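Gripper Comparison, Bin Picking Strand
Progress report to the Stivham Fund, second period
Prepared by Ginette Pichon

We're past the halfway point of the gripper work and I'm really pleased with where it has got to. The Trallari fingers arrived in July, the Flirau suction head was already on the shelf, and both have now been through the full set of pick attempts we promised in the proposal: 200 picks each, same objects, same controller, same speed limit. The adaptive hand from Lü is still on order and will go through the identical routine when it gets here.

The object set settled at 26 small items. We dropped the soft foam pieces early on, as they told us nothing (everything picked them up!), and put in more clear and shiny things, which is where the depth camera struggles and where the choice of gripper starts to matter. Objects are tipped into the bin loose, and the arm gets 60 seconds per attempt before we call it a miss.

Most of this period went on the metal fingers. They are slimmer than the suction head and can get down between objects, so the planner has far more approaches to choose from. We also moved the clamps holding the bin, after finding that a firm push against a side wall could shift it enough to spoil the calibration.

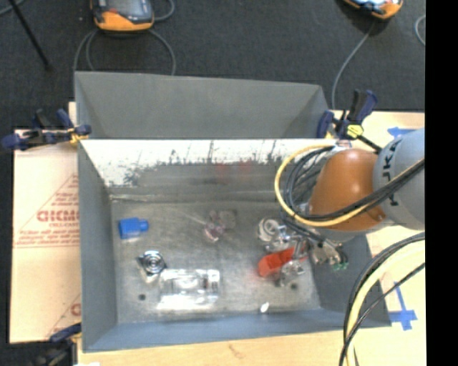 Fingers should be scored separately on flat objects and round ones, wrote the reviewer from Stivham after reading our interim note, and a single success rate would hide the difference. We agree completely and have gone back through the logs to split them. It was a good catch. Suction does very well on flat, smooth faces and poorly on anything ringed or crumpled, while the fingers are steadier across the whole set but slower, with more retries near the walls.

The wrist camera comparison is behind. We tried 3 mounting positions and liked only one of them, the highest, because the fingers stay out of view until the last part of the approach. A stiffer bracket is being cut now.

Spending is on plan apart from cables, where we underestimated wear at the wrist joint. I'd like to move a small amount over from the travel line to cover spares, and will send the form separately.

Next period: finish the bracket, run the Lü hand, repeat the wall-side picks with a slower final approach, and share the logs and scoring sheet with the other funded groups. Two of them have already asked for the object list, so that goes out first.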